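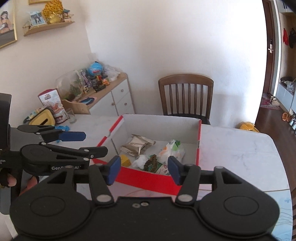 Paper rips when I pull it, so how can a box made of paper hold all my books? a reader in Tirbridge wrote to ask us, and then added that it didn't seem fair on the paper.

What a good thing to wonder! We get a lot of letters at the Voven Page for Curious Kids, and this one sent us straight to the recycling pile to tear things up, so thank you for a very messy afternoon.

Search the Voven Page Type a word here Go

Let's start with a plain sheet of paper. Stand it on its edge and let go. It flops over, doesn't it? Paper is thin, and thin things bend easily. Now take the same sheet and fold it back and forth, back and forth, the way you would make a paper fan. Open it a little and stand it up again. This time it stays up, and you can even rest something light on top, like a playing card or (if you are feeling brave) a small book.

You didn't add any glue or any extra paper. You only changed the shape. Each fold works like a little wall, and all those little walls lean on each other and share the weight.

The people who make cardboard boxes use the same trick. If you find an old box that a grown-up doesn't need anymore, tear off a corner and look at it from the side. You should see a flat layer, then a wavy layer, then another flat layer, like a very plain sandwich. The wavy part has a name, and it is a funny one: it's called the flute. The whole sandwich is called corrugated cardboard, and "corrugated" (say it KOR-uh-gay-ted) is just a long word for "with ridges."

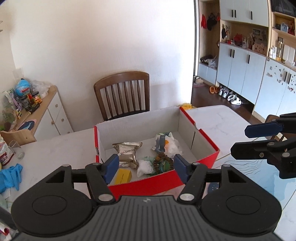
An open cardboard box, bright red outside and corrugated white inside.

So how do the waves get in there? At a box factory, the paper comes on giant rolls, much too heavy for you or me to lift. One strip of paper is warmed up with steam, and that makes it soft and easy to shape. Then it goes between two big rollers with bumps on them, a bit like the teeth on a gear. The bumps on one roller fit into the dips on the other, and the paper gets squeezed in between and comes out wavy.

Next comes the glue, and this is my favorite part. It is very often made with starch, the same kind of stuff you find in corn and potatoes! A little is put on the tip of every wave, and the flat paper is pressed on, first on one side and later on the other. When the glue dries, the waves can't spread out flat again, and the whole board gets stiff.

Cardboard has a strong way and a weak way, too. Try bending a piece along the lines of the waves, and it folds quite easily. Try bending it across them and it puts up a fight. In most shipping boxes the waves run up and down, like rows of tiny posts, so that one box can sit on another without squashing it.

What cardboard really doesn't like is water. Wet paper goes soft, the glue lets go, and the flat layers start to peel away from the waves — you may have seen this if a package was ever left out in the rain.

Try it at home

You will need 2 sheets of paper, a little tape and a few small books. Roll each sheet into a tube and tape it closed, then stand the tubes side by side and lay a book across the top. Add another, slowly. A class at Workneh School got to 11 books before the whole pile went over, and a family in Custlow got to 8, with rather thick ones. Do it on the floor, please, and keep your toes out of the way.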